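Kulomgate Student Manipulation Project
Progress report to the Darnier Education Fund
Friday, November 4, 2022
Prepared by Siu-fong Mok, project supervisor

1. Status

Work package 1 (hardware and calibration) is closed. Work package 2 (demonstration recording) is in progress and on schedule. Work package 3 (policy training) has started on a reduced data set. No change to the budget is requested for this period.

2. Task set

The students are recording household tasks with paired hand-held grippers. One task in the current set is wiping a hardcover book: one gripper steadies the book, the other holds a folded cloth and passes it over the cover. Wing-yan Tam wrote the task sheet and revised it in August after the first trial sessions. The revised sheet fixes which hand holds the cloth and leaves the approach angle to the operator.

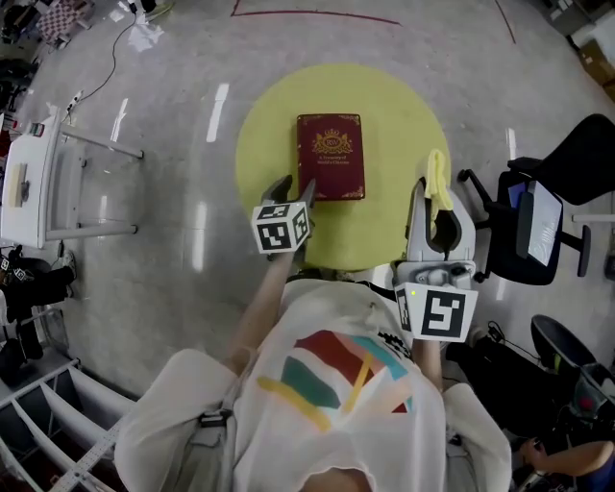

Figure 1. Book task: left gripper at the lower corner of the cover, yellow cloth in the right gripper.

The book was chosen for its dark cover and gold print, which give good contrast against a yellow surface. Glare from the ceiling lights remains a concern. Hok-lam Chiang is comparing tracking quality with the lights at full and at half level, and will report in the next period.

3. Recording

The target for work package 2 is 1000 accepted demonstrations across all tasks. To date the students have submitted 1703 recordings, of which some 300 are still waiting for review. Review is done in Trunance, the annotation tool written by last year's group. A recording is accepted when both marker cubes are tracked for the full length of the task and the end state matches the task sheet.

The main cause of rejection is loss of marker tracking when the wrists are turned inward. The second is the cloth slipping in the jaw - mostly at the start of a pass, when the grip is still being adjusted. Man-lok Ko has added a short grip check before each recording begins.

The gripper-side view is used to judge contact between the finger pads and the object. It also takes in much of the room behind the operator, and the training group is testing whether background motion affects the result.

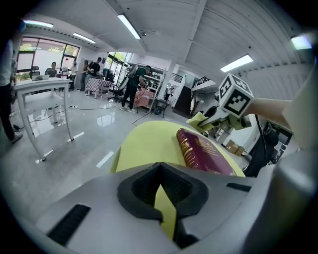

4. Training

A first policy was trained on accepted book and cup recordings only. It was run on the Shek two-arm bench with the same book. The arms reached the book in every run, but cloth contact was uneven and pressure was too low near the spine. The students attribute this to the small share of recordings in which the cloth reaches that side. Ka-ming Tu has asked operators to begin half of the new recordings from the spine edge.

Start positions are also being varied. The book is now placed at a slight angle in part of the set, as the first policy did poorly when the cover was not square to the operator. 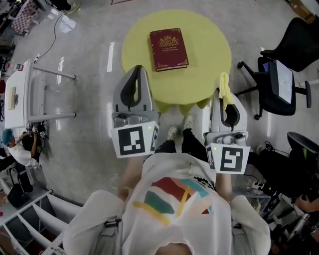
5. Student participation

The project has 9 enrolled students. Each one rotates through operating, reviewing and training duties. Two joined after the start of term and have completed the calibration exercise. Course credit is based on a lab notebook and a written test report.

6. Next period

- Clear the review backlog.
- Finish the lighting comparison.
- Retrain with the spine-edge recordings and repeat the bench runs.
- Replace the worn finger pads on the second gripper pair. Parts are on hand.

One open point for the fund: the storage line will be used up before the end of work package 3 if raw video is kept for rejected recordings. We propose to delete it after review and keep only the tracking logs. Please confirm that this meets the retention terms.

Contact: Kulomgate Student Manipulation Project, c/o Siu-fong Mok | Back to top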